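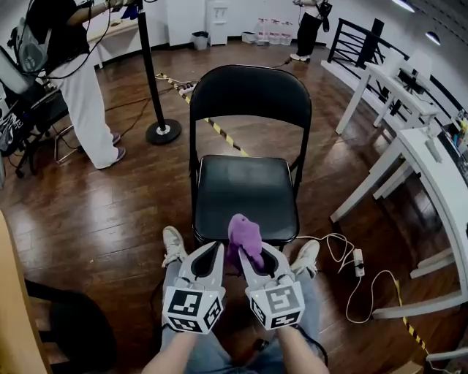

*Purple plush toy, black folding chair, dark floor.*

29 May 2022

Went to the decluttering talk in Plarnden after all. Catinca Preda had been on at me about it since she cleared her flat, and she swears she sleeps better. I think she sleeps better because she's stopped working nights, but there we are.

The speaker claimed the average home holds 2000 things its owner has forgotten. How would anyone know? If I've forgotten it I can't report it, and I doubt a person with a clipboard went through the cupboards. I asked where the number came from and was told it was "widely accepted". Then we were offered the Trenari method, which is a workbook and 16 weekly emails for £85. So the first step towards owning less is to buy something.

Chaminda Weerasinghe did the whole course last November. He got rid of his fish kettle, his good coat and most of his records, and has been buying the records back ever since — one of them at twice what he was paid for it. He still recommends the course. I can't make sense of that.

Came home cross and opened the hall cupboard to prove a point. Found the Falodley road map, a bag of curtain hooks and the instructions for a toaster I no longer have. Threw away the instructions. Kept the hooks, as those curtains in the back room have been drooping for months.

Slept badly. Must ring Catinca about the train, and ask if she kept her stepladder.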